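Druson Opens Direct Coach Link Between Calov and Ojeda

CALOV — Regional coach operator Druson will begin direct service between Calov and the lakeside town of Ojeda in December, giving visitors a way to combine both places in one trip without changing at Clastel. The new route covers 213 kilometers and will run 6 times a day in each direction.

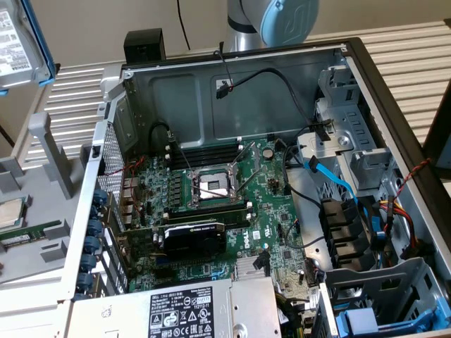

Tickets for the route go on sale this month through the Druson website and at the station counters in Calov and Ojeda. The booking system has been rebuilt ahead of the launch, and seat selection, bicycle spaces and return fares can now be handled in a single order. Travelers who already hold a Druson account will keep their saved details and unused vouchers.

"Many of our passengers spend a few days in Calov and then look for an easy way down to the lake," said Jihad Aoun, director of passenger services at Druson. "They will be able to leave after breakfast and be in Ojeda for lunch."

The opening schedule provides 850 seats a day across both directions. One-way fares start at 14 euros, with one suitcase and one piece of hand luggage included. Children under six travel free when seated with an adult.

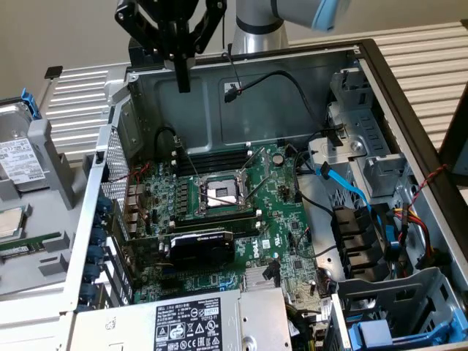 Processor socket with its load plate open, memory slots alongside.

Existing services through Clastel will continue unchanged — passengers with connecting tickets do not need to rebook. Timetables and boarding points are available at all Druson counters.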